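Unit 4: Sorting and kitting small goods
Handout 3, bench layout and the one-basket rule
Course notes prepared by Ilse Baumgart, Eltholm

Read before the practical on 23rd April. Bring the unit workbook and a pencil.

1. Terms

Loose stock: items on the bench that have not been assigned to a basket.
Kit: a fixed set of items that leaves the bench together.
Category basket: holds one class of item only.
Exception basket: holds anything that cannot be classed. It differs in colour from the category baskets.

2. Bench zones

The bench is divided into a rear zone for baskets and a front zone for loose stock. No line is drawn between them. Leave a strip of bare bench between the category baskets and the exception basket so that an item dropped short does not land in the wrong one.

Reach matters more than neatness. Bjarnason's layout puts the most frequent class nearest the sorter's preferred hand. Oda's keeps the classes in code order from left to right. We use Oda's for the practical and compare the two in Handout 4.

3. Classing

Class by use first, then by form. Size is not a class. Two items of the same colour are not the same class until the label or shape confirms it. Where a label faces down, turn the item over before moving it.

Personal care stock is harder than it looks. Containers for quite different products share the same oval or rectangular outline, and a sorter working at speed will read the outline and skip the label. In the Fetgate exercise 219 of 2719 items were misclassed, and 50 of those were razors placed with bottles.

4. Worked layout

Three green mesh baskets serve as category baskets and one black slotted basket, to their right across a gap, as the exception basket. Loose stock lies in front: two black razors, three small green bottles, four grey oval items and two dark navy rectangular ones. The razors are one class. Class the remaining items from their labels where they have them, and record any doubtful item in column C.
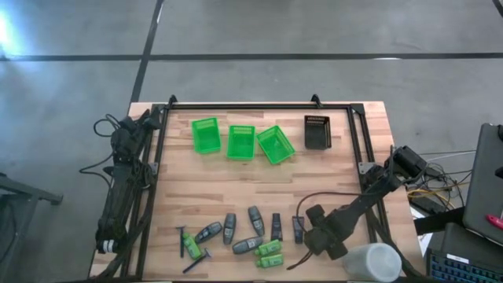 5. Procedure for the practical

5.1 Check that all baskets are empty.
5.2 Set the baskets in the rear zone, open side up.
5.3 Sort one class at a time. Do not hold two items in one hand.
5.4 Put doubtful items in the exception basket and go on.
5.5 Record the count for each basket, then the elapsed time. The limit is 900 seconds.

Completed sheets go to Slamet Majimbun at the end of the session.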